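Home | Magnetics | Optics | Spares | Contact

Pyo 3 bench gaussmeter

June, by Flurina Camenzind
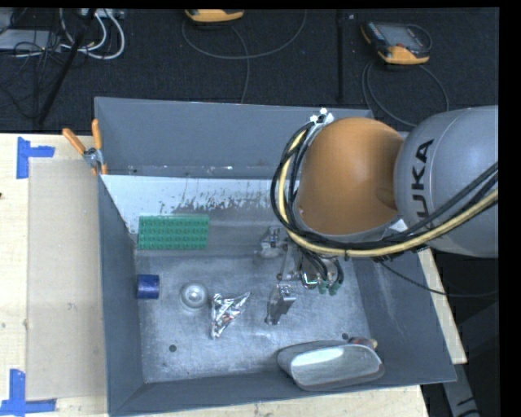 Grey metal bin on a pale wooden tabletop, with a KUKA arm reaching in.

I've used the Pyo 3 at Drerkwood for ages now and I still grin when it settles on a reading first time (my old meter never did!). It's made by Trudano, it measures magnetic fields up to 3 tesla, and the probe is thin enough to slide into the gap of a small electromagnet without scraping the paint off.

You get 58 hours from a charge, a proper metal case and a lead that's long enough for once. It weighs 424 grams, so I just carry it between rooms in my coat pocket.

The base kit is £71 a month on hire, or ring our Prustcombe shop for a price to buy. Spare probes are sold separately, and do order one, they bend.

We use cookies to remember your basket. Accept | Settings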